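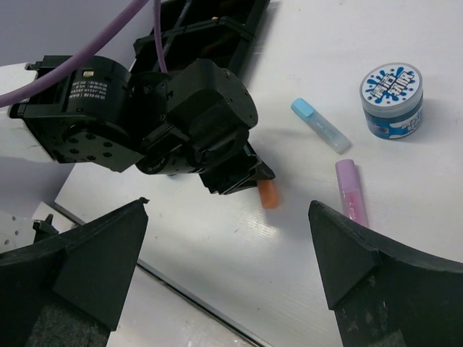

# How to Catalog a Big Box of Old Postcards

*Updated December 27, 2018*

I love this job. I really do! You start with a carton of cardboard rectangles smelling of somebody's attic, and a few weekends later you can put your hand on every view of the Bombridge pier in under a minute. My own collection stands at 1,907 cards, and the method below got me through all of them without giving up (I nearly gave up once, at the letter M).

You don't need software or special training. You do need a clear stretch of table, decent light, and the willingness to leave things half done overnight.

## What to get together

- Soft pencils, 2B or softer
- A white plastic eraser
- Blank index cards for dividers
- Archival sleeves, postcard size (I use the Winidura ones, which open on the long side)
- Markers in a few colors, for the dividers only
- A shallow tray for the pens
- Boxes with lids, a little taller than your sleeves
- A notebook or a spreadsheet, whichever you'll keep up with

Please keep markers and ballpoints away from the postcards themselves. Ink soaks through old card stock, and you'll see it from the picture side a year later. Pencil only, on the back, in the bottom left corner, with hardly any pressure.

## Step 1: Do a rough sort

Make big, sloppy piles. Places in one, greetings in another, people, animals, ships, and a pile for "no idea." Don't read the messages yet! I know. The messages are the best part, and if you start reading them you'll still be on the first handful at dinner.

If you have 3,000 cards or more, do this in batches and box up each batch before you open the next.

## Step 2: Choose your main order

Decide how *you* look for a card. I think in towns, so mine are filed by place. A friend files by publisher and can't understand how I find anything. Both work fine. By place, I'd go country, then state or county, then town, then street or landmark.

Publisher goes in the notebook as a second column. That's how I found out I own 61 cards from Nosari, a little printer I'd never paid any attention to, with the most gorgeous hand-tinted skies. I'd had them scattered across four boxes for years.

## Step 3: Make color-coded dividers

One color per region, and no more than six colors in all. Draw a thick band along the top edge of each index card, then write the place name under it in pencil so you can change your mind later. You will change your mind later.

Only take out the color you're using for that region. Every other marker stays put away, and you won't end up with a green Ohio. 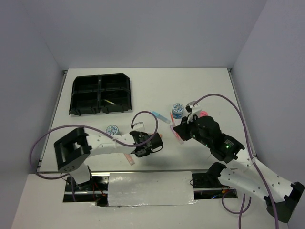 *A tray with four compartments, a yellow and white marker in one of them.*

Let the bands dry before the dividers go anywhere near the cards. I give mine an hour, which is probably overdoing it.

## Step 4: Number each card

Use a short prefix and a running number: BOM-1, BOM-2, and so on. Don't try to make the number carry the date or the subject. I did that with my first 1,000 and had to erase every single one of them, and my eraser was a nub by the end.

Write the number on the back of the card, then write the same number in the notebook straight away, along with:

1. Place
2. Publisher
3. Postmark date, if you can read it
4. Condition, in one word
5. Anything fun

That last column is where the joy is. Mine has entries like "complains about the soup" and "view from Hayes Street, laundry out."

## Step 5: Read the postmarks

A magnifier helps, and so does tilting the card under a lamp so the light comes in low from the side. With a worn postmark, go for the year first, then the month.
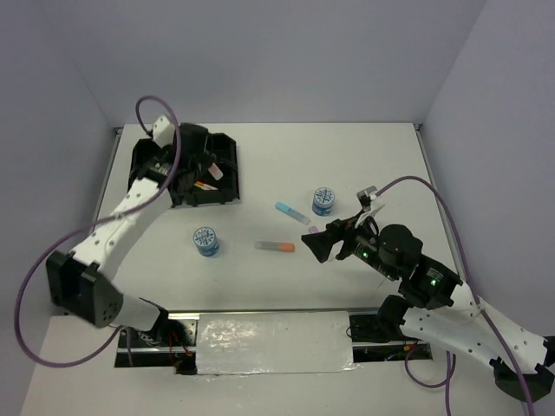

If you can only make out part of it, write down the part you have and put a question mark after it. "April, 19?6" is a perfectly good entry, and it's surprising how often a second card from the same sender turns up and fills in the gap. A stamp can help too, as long as you remember that people kept stamps in drawers for ages before using them.

## Step 6: Sleeve and box

Slide each card in picture side forward. Fill the boxes until the cards stand up on their own but you can still flip through them with one finger. Too loose and they slump and curl, too tight and you'll bend corners pulling them out.

Store the boxes in a room you'd be comfortable sitting in. Attics and basements are out.

## Keeping it going

New cards go into a "waiting" envelope at the front of the first box. When the envelope gets fat, make tea and do steps 4 to 6 again. And now you can read the messages, all of them, as slowly as you like!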